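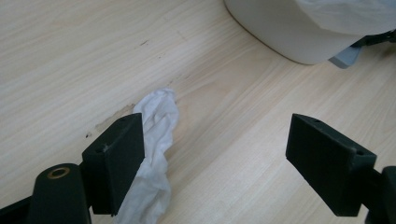 *Fig. 1. Light wooden tabletop with a faint brownish smudge.*

## Do people read the labels on furniture oil?

Matúš Zeman, spring project, final version

The starting claim for this project came from a flyer that Golberg, the hardware store near campus, was handing out in April. It said customers "choose with care" when they buy oil for wooden furniture. I doubted it. I have worked a register, and most people I saw picked the bottle at eye level and left.

My first plan was to use sales numbers. The store gave me a sheet covering 2,000 bottles sold across three lines: Zodier, Sokol and the store's own. Zodier was ahead by a lot. The manager took this as proof that buyers liked its longer instructions. I don't think the sheet shows that. Zodier also had the middle shelf and, for part of the period, a lower price -- either one could explain the lead without anybody reading a word.

So I did a survey instead. I asked 60 people leaving the store with a bottle whether they had read the back label before paying, and then asked them how long the oil needs before the table can be used again. The waiting time is printed on the back of all three.

- 26 said they had read the label.
- 23 of everyone asked gave the right waiting time.

These look like they match up nicely, and my first draft said so. They don't. When I went back through the sheets, a good part of the right answers came from people who said they had not read anything. Some had used the same oil before. Others may have guessed, because "overnight" counted as correct for Sokol and it is what most people would say anyway. I should have made the question harder.

There are other problems. I only stood outside on Friday afternoons, when people want to get home. People also tend to say yes when a student with a clipboard asks if they read something, so I would treat the 26 as too high. And I have no figure for those who walked past me, which was a lot of them.

My partner thinks the survey supports the flyer a little. I think it supports nearly nothing. What we agree on is that the claim was never tested before it was printed -- I asked at the store and was told it came from the head office in Gusen, and my email there got no reply.

If someone repeats this next year, I would move the bottles around on the shelf every week and watch what sells. It takes longer, but you don't have to believe what anyone tells you.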